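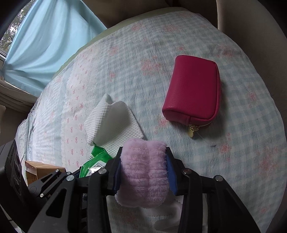 pink towel, held. rest of the bed still to go

ok thread on the "can a machine do my chores yet" question bc I keep getting asked and I keep giving bad answers at parties

short version: holding stuff, yes. tidying a bed, ehh

the towel is the easy part. thick, fluffy, already bundled up, foam pads on both jaws, it has nowhere to go. I'd trust a gripper with that all day

now look under it. white cloth with the zigzag edge hanging down out of the same grip. is that one item or two? you know in half a second. software has to decide, and if it decides wrong you get a very confident mess

then the white waffle cloth in the middle, sort of a tent shape. where's the corner? which corner? folding needs corners and soft things hide them

green wipes packet is partly tucked under it. grab the cloth and maybe the packet comes too. maybe it doesnt. a person just lifts the cloth a bit and checks, no plan needed

the magenta pouch I'd call medium. has a shape at least. but theres a thin clear thread trailing off by the zipper pull and I would bet money most vision systems never see it

and all of it on a gingham sheet with little flowers, next to a pillow with tiny bows. pattern on pattern. lovely bedroom, horrible background

Reynaldo Sison asked what the numbers look like so, from my own notes: 280 tries at picking up one soft thing off a bed, 14 where it took two things and didn't notice. sounds great until its your laundry every day

folding is way worse and I'm not posting those til I redo them in May

@ Nazar Zhuravel yes shop floor is different. same bin, same part, same light. Kostlow has had that kind of picking going for 2 years and its boring in the good way. a bed is never the same bed twise

so would I buy one for the house? no. would I let one hand me towels while I fold? yeah, today

more when I get to the pillows. lace border on one of them, wish me luck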